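Chapitre 4
Saisir : de la main à la pince

Voilà le chapitre que les élèves du club attendent en général depuis la rentrée ! Jusqu'ici, notre robot Bilteo savait rouler, s'arrêter et suivre une ligne. Maintenant, il va falloir qu'il attrape quelque chose, et vous allez découvrir combien votre propre main est une machine étonnante.

Faites l'essai tout de suite. Prenez une gomme entre le pouce et l'index, soulevez-la, puis reposez-la très lentement. À quel moment avez-vous su que vous la teniez assez fort ? Écrivez votre réponse dans le carnet de bord avant de continuer – elle resservira à la page 102.

Au club, Sunita Grewal fait toujours commencer le projet Vomska avec des pinces tenues à la main. On guide soi-même les doigts vers l'objet, on sent le poids de l'outil, on se trompe, on recommence (et on rit beaucoup). Regardez bien les surfaces striées à l'intérieur des deux doigts noirs, et le cube blanc à marqueurs noirs fixé au bout de l'autre pince : le premier détail nous occupera dans la leçon sur l'adhérence, le second dans celle sur le repérage dans l'espace. 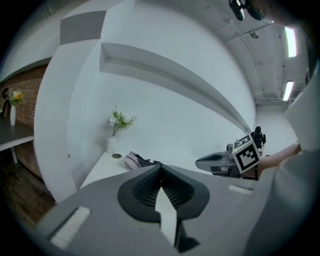

Ce que vous allez apprendre

Reconnaître les principales formes de doigts et choisir celle qui convient à un objet.
Estimer la force de serrage nécessaire, avec puis sans calcul.
Lire la position d'un outil à partir d'un marqueur imprimé.
Préparer l'épreuve de tri de la coupe Zindora, qui a lieu en décembre.

Avant de commencer

Relisez la leçon sur les leviers et gardez sous la main une règle, du ruban adhésif et votre carnet de bord. Travaillez par deux : l'un manipule, l'autre note, puis on échange les rôles.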